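Progress report to the Petrauskas Fund
Household Skills Room, Ostarden
Submitted by Dzintra Eglītis, program lead
Sunday, May 25, 2025

Work completed

The second period of the grant went mainly to the small-objects part of the program. The large-furniture work was finished in the first period and the only change there is a replacement shelf bracket, charged to repairs. Small objects covers anything that lives on a bathroom shelf, a desk or a kitchen counter and has to be picked up, used and put back: brushes, cups, combs, jars, pegs, spoons.

We now have 208 items on the inventory, against 291 in the plan. The shortfall is mostly in kitchen items. The supplier, Tutero, sent one of the two crates in May and has confirmed the other for the next period. Dace Strazds checked the first crate on arrival and set aside 34 pieces with chips or loose handles. Tutero will credit these and we have not included them in the total.

Every item on the inventory has a card with its name, its storage place and the task or tasks it belongs to. Reet Uibo wrote the cards and has started on a second set in larger print, which was asked for at the last review.

Putting-away tasks

Of the three task groups in the plan, putting away is the furthest along. Each task starts with one or two things on the table and ends with them where they belong. Brush and cup is the one we use first with everybody. It needs very little space, it can be set up again in a few seconds, and it brings up most of the problems that come back later with harder items: the angle of the handle, which end goes in first, whether the cup tips.

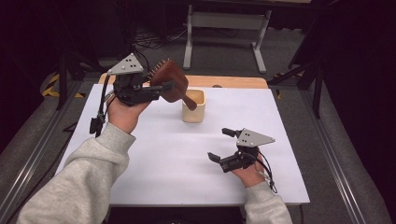 Progress Report No. 2, page 3

The cream-colored cup is a plain cylinder, open at the top. The wooden brush has a short handle, and the instruction on the card is to bring it in handle down so that the bristle end stays clear of the rim. We tried a narrower cup early on and dropped it from the set after it fell over too often. A taller one from Trorkgate is on order for the long-handled brushes.

The white board on top of the light wooden table has stayed. Reet asked for it so that dark items would be easier to pick out, and it wipes clean. It does slide if it is leaned on, and Johannes Fourie is going to fix it from underneath with clamps – screws would damage the table, which is on loan.

Sorting and folding

Sorting is on schedule. Folding is behind. The cloths bought in the first period were too thin to hold a crease, and we stopped using them. New ones have been priced but not ordered, pending your answer on moving money between budget lines (see below).

Sessions

We ran 52 sessions in the period. Two were cut short by a power failure in the building and were made up the following week. Attendance sheets are with Siiri Kütt at the Ostarden office and can be sent on request.

Budget

Spending is within the total. Furniture is underspent and consumables are overspent, mainly on storage boxes and labels. We ask for permission to move the furniture balance to consumables, which would cover the folding cloths and the second set of cards.

Next period

Receive and check the second Tutero crate.
Fix the white board to the table.
Complete the large-print cards.
Restart folding once the cloths are in.

Questions on the inventory should go to Dace Strazds, and on the budget to Siiri Kütt.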